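Corn Night Is Back!

Our harvest supper returns this November, and we can't wait to get everyone around the tables at Prunum Hall again. Last year we served 205 plates (a house record!) and went through every last ear before the second sitting even got going, so Agnes Nygård has doubled the order with Hellström Farm and promises plenty of butter to go with it.

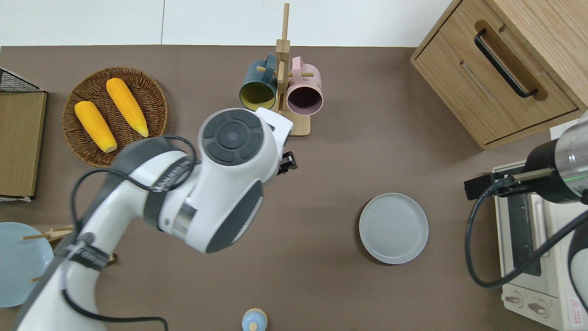
Yellow corn on a round woven plate, with a light blue plate nearby.

We still have 67 seats left for the early sitting. Bring a side dish if you like, and do bring your own favorite plates, the more mismatched the better! Doors open at 5 p.m., and husking starts out back at 2 for anyone who wants to pitch in. Kids are great at it.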